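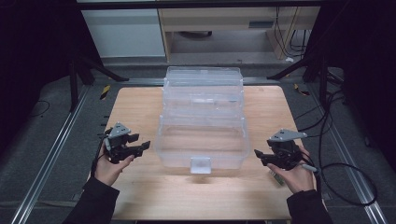 Figure 4.1 Two hand-held grippers on either side of an open plastic storage box.

Chapter 4
Watching a Task Being Taught

Most people who visit a robotics laboratory expect to see a robot. At the Grandel open day in October, many of the visitors spent their longest stop at a table where a person was doing the work. The operator wore a gripper on each hand and used the pair to open and close a storage box, pick it up, set it down, and start over. A sign at the rope said that 262 runs of the same task had been recorded before the doors opened that morning.

This chapter uses the Grandel visit as its main case. You will meet the table in Figure 4.1 again in Sections 4.2 and 4.5, so take a moment with it now. Note how much clear wood there is between the gripper tips and the walls of the box. Neither hand has made contact. A run has to include the approach as well as the grasp, and students who plan a recording for the first time often leave the approach out.

4.1 What the visitors were shown

The open day had three stops. The first was a short talk in the lobby, where staff from Itance, the company that ran the demonstration, explained how tasks were chosen. The second was the recording table. The third was a screen at the back of the hall that played finished runs next to a chart of the finger openings over time.

Groups of up to 30 people went through together. Each group stayed at the table for one full set of runs and could put questions to the operator between them. The questions were much the same all day. Visitors asked whether the grippers were heavy, how long a person could keep going, and why anyone would record the same box again and again. The operator answered the last one by turning the box a little to one side and doing the task again. With the box turned, the hands had to come in at a new angle.

The box is a good choice for a first study because it looks easy. It has parts that move against each other, a latch at the front, and clear plastic walls that let the color of the table show through. A person deals with all of this without thinking. A system that learns from recorded runs has to find the walls of the box in its pictures, and clear plastic on pale wood gives it little contrast to work with. We return to this problem in Section 4.4.

4.2 Terms used in this chapter

A run is one attempt at a task, from the start position to the end position. A set is a group of runs made without a break. At Grandel a set was kept short during visiting hours, and longer sets were made after 4 p.m.

The start position is the placing of the hands and objects before a run begins. The approach is the movement from the start position to first contact. The release is the moment the fingers open and let go of the object, and it is counted as part of the run.

A rejected run is one that is left out of the final collection. Itance staff kept 228 of the 262 morning runs and rejected the rest. The most common fault was a start position that did not match the written plan. Dropped boxes came second.

The written plan itself follows the Qian sheet, a one-page form with spaces for the object, the start position, the end position, and the reasons a run may be rejected. A blank copy is printed at the end of the chapter. The Kadura sheet, used in Chapter 6, adds a second page for tasks that need two operators.

Before you read on

Choose a container with a lid from your kitchen or classroom. Open it and close it slowly, using only the thumb and first finger of each hand. Write down every point at which one hand has to hold still so that the other can move. Keep your notes, as you will need them for the exercise in Section 4.3, where the task is divided into steps for a plan of 100 runs.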